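Test kitchen notebook: sprouted chickpea batter, second soak series
February, Thursday bench session 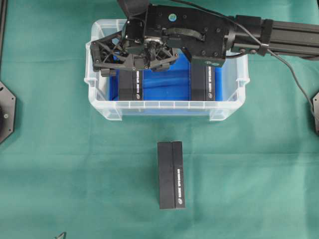

Fuseini Abugri
Recipe development, Womar test kitchen

Carried over from the last entry: the batter from the 3-day sprouts tore when flipped. Nkrumah suspected over-grinding. I suspected water. Changed the water first and left the grind alone.

Base for all batches: 200 g dried chickpeas, soaked overnight in the walk-in, drained, sprouted in a covered colander at room temperature. Rinse morning and evening. Ginger, green chili, cumin and salt as in the printed recipe. No rice flour in batch A. One spoon of rice flour in batch B.

Batch A. Sprouted 2 days, tails short. Ground with the water held back and added by the spoonful until the blade caught. Batter thick, slightly grainy between the fingers. Spread poorly on the first pancake because the pan was too hot; it set before the ladle reached the edge. Wiped the pan with a cut onion, dropped the heat, second pancake spread fine. Released clean. Center a bit pasty.

Batch B. Same sprouts, same grind. Rice flour gave a crisper rim and better color. Flavor flatter. Lid on for the first side fixed the pasty center, but softened the rim again, so the gain from the rice flour is mostly lost if the lid is used.

Batch C. Sprouts held one extra day. Sweeter, some root smell. Tore on two of the flips even with less water, so Nkrumah may be right about the grind after all. Did not rerun.

Rest time: A was left on the counter until 4:30 and fried again. Thinner than at mixing, and a little foam on top. Needed no extra water. Taste more sour, which I liked and Nkrumah Odoi did not.

Pan notes. The Jetar flat griddle has a cool spot near the handle. Rotate after each pour. The small Ulteck skillet holds heat better but the sides get in the way of the spatula.

Chutney: used the coconut one from the back of the binder. Too wet for these. Try the peanut version, less tamarind.

To do
Rerun C with a coarse grind, same water as A.
Weigh the sprouts after draining. I keep forgetting, and the water figure means little without it.
Ask Nkrumah for his grind times.
Label the sour batter in the fridge, left shelf.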